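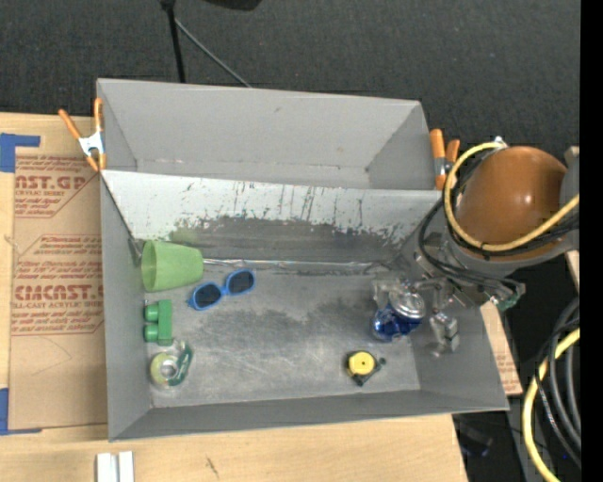
La parada de protección de la celda 4 se ha vuelto a repetir esta mañana, y sigo pensando que el origen es el cableado de la muñeca. El controlador da el código 498, pérdida de señal de la pinza, y el brazo se queda bloqueado donde esté. El mazo de cables negros sigue a la manguera amarilla, pero hace un bucle más abierto hacia la izquierda antes de bajar a la pinza, y cuando el brazo trabaja pegado a la pared derecha de la cubeta ese bucle queda muy cerca de la mordaza de mangos naranjas de ese lado. De los 12 fallos que tengo apuntados, 8 son con el brazo en esa esquina.

Amber Pilkington escribió:
> He revisado los registros que mandó Sturnbridge. El 498 aparece
> siempre en el giro de muñeca, nunca con el brazo parado. ¿Puede ser
> la pinza? En Norkmont cambiamos una por lo mismo y el fallo volvió.
> Antes de pedir otra a Skonon miraría el conector.

La pinza la descarto: la cambié por la de repuesto y dio el mismo código. El conector lo he apretado, pero no he podido medir continuidad con la muñeca girada - me falta el alargador.

Lo que más me preocupa es el rearme. Después de la parada, si se pulsa reset sin abrir antes el programa, el brazo intenta terminar el movimiento pendiente. Ayer lo hizo con la puerta recién cerrada. Hasta que esté resuelto, pido que se rearme solo en modo manual y a velocidad reducida, y que no se meta la mano en la cubeta sin cortar la potencia.

Amber, ¿me puedes pasar el esquema de la muñeca que usasteis en Norkmont? El que tengo es de la versión anterior.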